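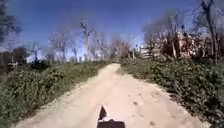
Rosalind Sorensen likes to say that a sandy path is only ever borrowed, and that the shrubs on either side will have it back the moment we stop using it. She said it to me twice on the morning I went out to Drostside, once at the gate and once again when we had walked far enough for the gate to be out of sight, and by the second time I had begun to see what she meant.

I should confess that I came to paths late. For most of my life I thought of them as the dull bit underneath a walk, the thing you looked at when you were tired or when the weather was in your face. Then I spent a wet autumn laid up with a bad ankle, reading old walking guides in bed, and noticed how much of the writing was about the ground. Good going after the stile. Heavy sand, keep left. I found it a great comfort, all that advice from people with sore feet, and when I was well again I went looking for tracks of my own to fuss over.

The one at Drostside is pale and dusty and runs very straight between low green banks. It was never laid, as far as anybody can tell me. Carts used it, and then a few farm vehicles, and now it is mostly people on foot with their sandwiches in a bag. The parish measured it some years ago and made it 1242 metres from the road to the old pump house at Fluvgate, a figure that has been painted on the board by the gate ever since, and which regulars quote at you with surprising pride. I had been told to allow half an hour. I took most of the morning, and Rosalind, who had brought a flask, didn't seem to mind.

Sand keeps a record, though not for long. There are footprints all over this track, and soft ruts you can feel through a thin sole before you notice them with your eyes. Selim Karakaya, who has walked here before work for years, told me he can usually tell which of his neighbours has been out ahead of him. I asked whether that wasn't a bit unnerving for the neighbours, and he laughed and said they did the same to him. What he looks for is the edge of a print. When it is crisp the walker is probably not far in front, and when it has slumped and gone round at the corners he knows he has the place to himself. One good breeze and the whole page is wiped (his words, and I rather wish they had been mine).

The verges are where the real trouble lies, or the real interest, depending on whom you ask. They stand a little higher than the walking surface and they crumble. Feet drift outwards to find firmer ground, the lip gives way, the loose sand slides down on to the track, and the next person steps wider still. Left alone, a path like this spreads, and the groundcover at the margins gets trodden thin. Then a quiet winter comes along and the plants creep in again from both sides. Rosalind says she has known it so narrow in one place that two people with rucksacks had to turn sideways to pass.

So there is a certain amount of looking after to be done, and it is done with very plain tools. A rake, a long-handled pair of shears, a stiff broom for the gateway, where the sand blows over the tarmac. On a Wednesday in November I joined four or five others for the yearly cutting-back, and was given the shears and a stretch of 400 metres to share with Abdelkrim El-Sayed. He cuts far less than I expected. My instinct was to tidy, to make a nice clean wall of it like a garden hedge, and he stopped me quite kindly after the first few yards. The roots hold the bank up and the leafy tops keep the wind off the sand, so he takes only the stems that would catch a sleeve or poke a child in the eye. We left the trimmings lying at the foot of the shrubs and by lunchtime you would hardly have known we had been there.

I asked him about gravel, as I suppose everyone does. It was suggested once, he said, with costs and a sample in a bucket, and there was a long evening of talk in the hall at Alcantara. The people with pushchairs were in favour and had a good case. In the end a firmer strip was put in by the road, 188 metres of it, so that anyone on wheels could get as far as the first bench, and the rest was left as sand. I tried both surfaces on the way home. The firm part is easier, no question, and I was glad of it with my ankle grumbling. But it crunches, and after so long on the soft stuff I felt I was making a dreadful racket.

If you go, go early in warm weather, before the sun is on the whole width of the track. Pale sand throws a lot of light back up at you, and a hat brim does nothing about light that comes from below. There can be a welcome band of shade along one side where the growth is thick, and you will find that everyone walks in it, dogs included. Wear shoes that close properly round the ankle. I wore the wrong ones and emptied them out 2 times before the pump house, leaning on Rosalind's shoulder and apologising, while she looked off down the path and drank her tea.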